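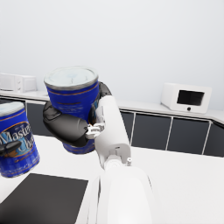 導入した側の評価としては、缶や箱の把持を試す段階ならこれで足りるが、布や袋物になると物理計算の設定にかなり手を入れることになる、という声がMukelの利用者フォーラムに早い時期から出ている。開発元のPillayもこの点を認めており、柔軟物への対応は別売の拡張に分けられている。

Mukel(ムケル)は、Pillayが開発・販売するロボットアーム用シミュレーションキットである。台所や作業台を模した仮想環境の中でアームとグリッパを動かし、物をつかむ、持ち上げる、置くといった動作を試すために使われる。実機を購入する前の検討や、大学の演習、制御プログラムの回帰試験などが主な用途とされる。

概要
製品は本体ソフトウェア、環境データ集、物体データ集からなる。環境データには天板と調理台を備えた台所のほか、倉庫の棚、検査台などがある。物体データ集の収録数は標準版で405点、拡張版で1,421点であり、缶、箱、瓶、工具、食器などに分類されている。缶のモデルには、コーヒー缶のように径が大きく、指の開き幅に余裕のないものも含まれる。各物体には質量、摩擦係数、重心位置が設定されており、利用者が値を書き換えることもできる。

機能
アームの動作は関節角度による指定と手先位置による指定の両方に対応する。仮想カメラは手首、肩、天井の3か所に標準で置かれ、画像と距離データを同時に出力する。照明の強さや壁の色、物体の初期位置は試行ごとに無作為に変更できる。グリッパの指の接触判定は簡易と精密の二段階があり、精密を選ぶと計算時間が長くなる。記録した動作は後から再生でき、途中の時点から条件を変えてやり直すことも可能である。

提供形態
単独利用者向けのライセンスと、教室向けの一括ライセンスがある。教室向けは18席が一単位で、席の追加は単位ごとの契約となる。試用版では環境が台所に限られ、動作記録の書き出しができない。国内での窓口はCerkdaleが担当し、導入講習も同社が行っている。日本語の手引書は6月に改訂され、物体の追加手順と座標系の説明が書き直された。現行版の配布は8月13日に始まった。旧版で作成した環境ファイルは変換ツールを通して読み込むが、照明の設定は引き継がれない。

評価
導入の手間が少ないことと、物体データの寸法が揃っていることは利用者からおおむね好意的に受け止められている。一方、背景の質感が単調で、画像認識の学習にそのまま使うには変化が足りないとの指摘がある。薄い物体を机から拾い上げる動作では、指先が天板にめり込む現象も報告されている。Pillayは接触計算の刻み幅を小さくする方法を案内している。

関連製品
Wadthorpeは同じ開発元による移動台車向けの環境データ集で、Mukelの本体に追加して使用する。単体では動作しない。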